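4.2 Equipment plan and cost of the hand-held grippers
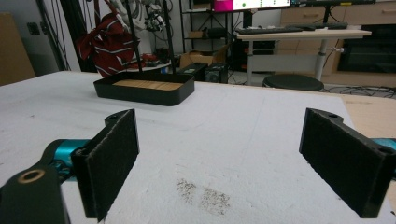 Figure 3. View from the camera of one hand-held gripper over the white table surface. Both fingers carry a dark felt-like pad; a shallow black tray stands farther back.

The budget for the second phase was prepared by Noura Bitar before any new hardware was ordered. We compared two options. The first was to buy a second robot arm from Akmont and to collect all demonstrations by teleoperation. The second was to keep the one arm we have and to buy several hand-held grippers of the Woneo type, so that more than one operator can work at the same time. One complete Woneo set, with camera and mount, was offered to us for 911 dollars. Three sets cost 2,445 dollars with the discount of the supplier, and this was nearly the sum which remained in our equipment line for the year.

We chose the second option. The price of the arm alone was above our limit, and it would also need its own table, a safety check and more floor space. The laboratory is shared with other groups, and the area near the table is already used by shelves, a desk and a cabinet (Figure 3).

The finger pads must be planned as a consumable. In Figure 3 the edges of the felt-like material are frayed, and dark particles lie on the table surface below the gap between the fingers. We did not study where these particles come from. For the budget we assume that the pads are changed once per month on every gripper, and we keep one spare pair of fingers for each set. The mounting holes in the finger plates should stay the same in all future orders, so that pads and plates from Bagheri can be used too.

The table cover is a smaller cost, but it was missing in our first plan. We now count it together with the pads, under the project code Mororik-909. Prices for shipping are not included here and are given in Section 4.3.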